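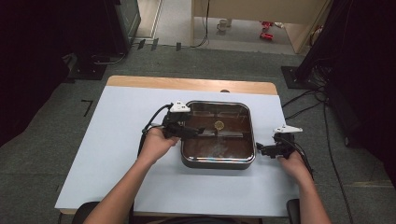
Square tray with polished steel rim and dark brown interior, coin inside.

Okham S2 Deep Sorting Tray
2020-02-02 – Posted by Durncombe Workshop Supply
Print this page | E-mail this page
Shares: 5 | Comments: 2

The Okham S2 is a deep bench tray for sorting, rinsing and short-term holding of small metal parts, tokens and coins. It replaces the S1, which had a rolled edge and square inside corners. The S2 has rounded corners, so small items can be pushed up the wall and out with one finger or a soft brush.

Body
The tray is pressed from one sheet of stainless steel. There are no seams or rivets below the rim. The inside is coated in a dark brown finish that cuts glare under bench lamps and gives good contrast against brass, nickel and silver. The rim is left bare and polished. Rim wear does not affect the coating, which stops short of the edge.

Coating
The finish is made by Sturneo and is cured at the factory. It is rated for dry contact up to 200 °C. It resists mild soap, mineral oil and white spirit. It does not resist acetone, chlorine bleach or coin dips that contain acid. Steel wool and scouring pads will cut through it. Light scratches change the look of the surface but do not lift it.

Weight and stacking
Net weight is 957 g. Trays nest when empty. Do not stack more than five, and place a sheet of paper between them if they will be moved by vehicle. A loaded tray should be carried with both hands under the base – the rim is not a handle.

Cleaning
Wash in warm water with dish soap, rinse and dry with a cloth. Hard water leaves pale spots on the brown finish. These come off with white vinegar cut two to one with water. Machine washing is not covered by the warranty.

Options
The Türkmen felt liner fits the S2 and the older S1. It is sold separately and is held by its own weight, with no glue. A clear lid for the S2 is planned for July. S1 lids do not fit.

Warranty and supply
The body is covered for five years against cracking and warping. The coating is covered for two years in normal bench use. Orders of 200 trays or more ship direct from Okham and are billed by Durncombe. Smaller orders ship from stock. Returned trays must be clean and dry, with any liner removed.

Print this page | E-mail this page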